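Notebook, Dornside bench - placement task, example gathering
May 24, 2019
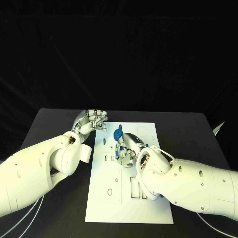

Head view, both arms over the printed sheet. Right hand at the blue parts, left hand empty.

Goal for this block: 200 usable episodes of the blue part set, teleoperated, both arms recorded even when only one is working. Same task definition as the Alville set so the two can be merged later. The policy trained on Alville alone reaches for the right region of the sheet but closes early on small parts.

Setup
Sheet stays in the center of the table, long side running away from the robot. Outlines are used as targets for the operator and are not given to the model as labels. Black curtain behind. Checked exposure on the blank bottom part of the paper, which is the brightest area in view. Lowered gain 2 steps from the Alville setting. Outlines still readable afterward.

Start pose: left hand above the upper left of the sheet, fingers curled, nothing in it. Right arm comes in low from the right. Start poses are jittered by script between episodes. Part positions are moved by hand, since the script has no idea where the parts are.

Observations
Small pieces are the problem. The round blue part gives a decent target from the head camera. The peg is slender enough that a small error in wrist angle tips it. When pieces sit close to the lower fingers, the head view alone does not say whether they are held or just touching. Joint currents help for the large part and do nothing for the small ones.

The right forearm covers the lower right of the sheet during most approaches, and shades part of the tall divided outline. Tried raising the elbow. View improves, but the wrist runs near its limit and the operator slows down. Went back to the low elbow for this block. If the model needs that region, better to add a second fixed camera than to teach an awkward posture.

Episodes are cut at first motion and at hand release plus 12 frames. Earlier cuts ended on the release itself and the model learned to stop with the fingers half open. Bíró segmentation tool handles the new cut without changes, but it drops the last frame when the count is odd. Known, not fixed.

Rejected so far: anything with a tipped peg that was righted by the left hand. It is a valid recovery, but mixing it in without a tag gave bimodal left arm motion last time. Saving these in their own folder - they will be wanted once the base task is stable.

Logging
Clock offset between arm controller and camera drifts over a long session. Resync at every operator change. Two files from the first run have no sync pulse and are marked bad. Do not try to repair them.

Open
- Tag recoveries in the recorder instead of by folder.
- Ask Lultstead for their jitter ranges before the merge.
- Repeat the elbow test with the second camera mounted.
- Retrain on the combined set, compare grasp closure timing on the peg only.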